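Betreff: Re: Aufräumen im Untergeschoss, Tisch im Flur

Sehr geehrte Kolleginnen und Kollegen,

zu der Nachricht von Frau Palamarchuk, die ich unten anfüge, nehme ich für die Hausverwaltung Prornstead wie folgt Stellung.

Roksolana Palamarchuk schrieb am 20. Juli 2019:
> Sehr geehrter Herr Veloso,
> auf dem Holztisch im Flur sammeln sich erneut Taschen und Reinigungsmittel. Bitte teilen Sie uns mit, ob der Tisch weiterhin als Ablage dienen darf und wohin die Sprühflaschen gehören. Die Firma Cendley hat angefragt, ob sie ihn bei der Reinigung abräumen soll.
> Mit freundlichen Grüßen
> R. Palamarchuk

Der Tisch bleibt stehen. Er darf tagsüber als Ablage genutzt werden, über Nacht jedoch nicht. Sprühflaschen und Tücher gehören in den Schrank im Raum Porier, zweites Fach von oben. Der Schlüssel ist bei Frau Simões im Sekretariat hinterlegt und muss am selben Tag zurückgegeben werden.

Die Firma Cendley ist angewiesen, persönliche Gegenstände nicht zu bewegen. Steht etwas auf dem Tisch, wird die Fläche bei der Reinigung ausgelassen – dies gilt auch für den Boden unmittelbar davor. Handtaschen und Wertsachen sollten grundsätzlich nicht unbeaufsichtigt bleiben; eine Haftung kann die Verwaltung nicht übernehmen.

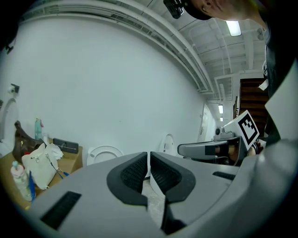
Für Getränkeflaschen gilt dieselbe Regelung wie für Taschen. Was nach 8 Uhr abends noch auf dem Tisch liegt, wird künftig in eine Kiste im Sekretariat gelegt und dort 3 Wochen aufbewahrt. Die Treppe und der Zugang zur Tür am Ende des Flurs sind jederzeit freizuhalten.

Über eine zusätzliche Garderobe wird im Oktober entschieden. Vorschläge zum Standort richten Sie bitte schriftlich an mich.

Mit freundlichen Grüßen
Bernardo Veloso
Hausverwaltung Prornstead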